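A Morning at the Nelberg Citrus Packing House

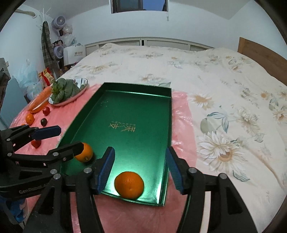
I drove up to Nelberg in September for the packing house open day. The lot was full by 9:30, so I parked along the road and walked in past the loading docks.

Our guide was Heidrun Ammann, who runs the grading floor. She took us first to the receiving bay, where fruit comes in from 45 growers in bins that hold 900 pounds each. Most of the early crop goes to juice. The table fruit starts later, and the house runs two shifts once it does.

The washing line was louder than I expected and we were given earplugs. Fruit goes through a rinse, over soft brushes, and then under fans. After that it is sorted by size and packed by hand. Sang Mạch has packed there for 16 seasons and showed us how the rows are offset so the fruit doesn't bruise. A full pallet takes her team under an hour.

The cold rooms were the part I liked best. There are four, and the largest holds 2000 cartons. We were only allowed in for a few minutes.

Lunch was soup and bread in the old barn for $8. I bought a bag of Melis oranges at the counter, a variety I had never tried. They peel easily and have few seeds. The marmalade was sold out.

Tours are free but you have to sign up at the gate. Wear closed shoes. The restrooms are behind the barn.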